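Letum Table Enclosure – Set-up Guide
Section 4: Laying the top and standing the walls

29 shares
3 comments

Before you begin this section, the base must be standing in its final place and must be level in both directions. If you did not yet do this, please go back to Section 3. It is very difficult to level the base when the walls are on it.

You will need: the marble-pattern top, the back wall, the left wall, the right wall, the bag of corner clips, a soft cloth, a pencil, a tape measure and a long ruler. A second person is needed for steps 6 to 9.

4.1 Laying the top

1. Unpack the top and leave it flat in the room overnight. In our workshop at Shezi we leave it on two blankets.

2. Wipe the base with the dry cloth. Feel with your hand for crumbs of packing material, also in the corners.

3. Decide the direction of the pattern. The veins should run diagonally when you stand at the front. Both long sides of the top are cut the same, so it is possible to lay it turned by half. Look at it from the front in both ways and choose the one you like.

4. Lower the back edge first, then let the front edge come down slowly. Do not push the top across the base.

5. Measure the border at the back with the tape. It must be the same at both ends. When it is correct, make a small pencil mark on the base at each front corner.

Note: The grey of the pattern differs a little between deliveries. If you order a second top later from the Gendusberg store, please write on the order the letter printed on the underside of your first one.

Caution: The corners of the top are the weak place. Never stand it on a corner, even for a moment.

4.2 Standing the walls

6. Begin with the back wall. One person holds it upright and the other presses in the two lower clips. The smooth face looks to the front.

7. Bring the left wall to the back wall and close the corner from the bottom upwards. Press each clip until you hear it.

8. Do the same with the right wall. The second person should still hold the back wall during this step.

9. Check the seam between the top and each wall. A narrow, even line is correct. If the line grows wider towards one end, open the lowest clip on that side, move the wall by hand and close it again. Do not use a hammer.

10. Put the room lamp on and look at the back wall from the front. If you see a dark band near a corner, move the lamp 200 mm and look again. Repeat this until the wall looks even.

Note: Keep 100 mm free behind the back wall, so that you can reach the clips later.

Caution: Until all corners are closed, the walls can fall. Keep children and pets out of the room.

4.3 Cleaning before first use

11. Wipe the walls from top to bottom with a damp cloth and dry them at once. On pale walls, drops leave marks which are hard to see in the evening and very easy to see in the morning.

12. Wipe the top along the veins. On a pattern with dark streaks it is easy to miss a spot, therefore please look at it also from low down at the side – dust shows better from there.

13. Remove the pencil marks last. A normal white eraser is enough.

Do not use scouring powder, and do not use any paper coarser than 3,000 grit on a scratch. For deeper scratches see Section 7.

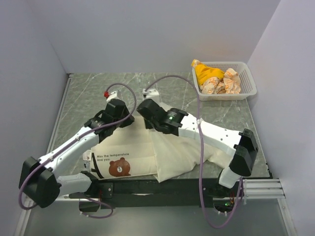
Deming Feng adds that the seams should be checked a second time after one week, because in his flat the right side had opened a little when the heating was switched on in November. He closed it with one clip and it did not open again. He also asks whether the walls can be ordered in a darker shade.

At the moment Edgate supplies the walls in the pale shade only. The advice about the second check is good and we ask all users to follow it.

4.4 If something does not fit

The top rocks when you press a corner: lift it and look for a crumb or a folded label under it.

A clip does not close: compare it with the others in the bag. The clips for the left and right corners are not the same.

The back wall bends outwards: the side walls were probably closed from the top. Open both corners and repeat steps 7 and 8.

A part is missing: write to us with the letter of your top and the step number where you stopped. Parcels leave the store every Tuesday.

Continue with Section 5, Front edge strip.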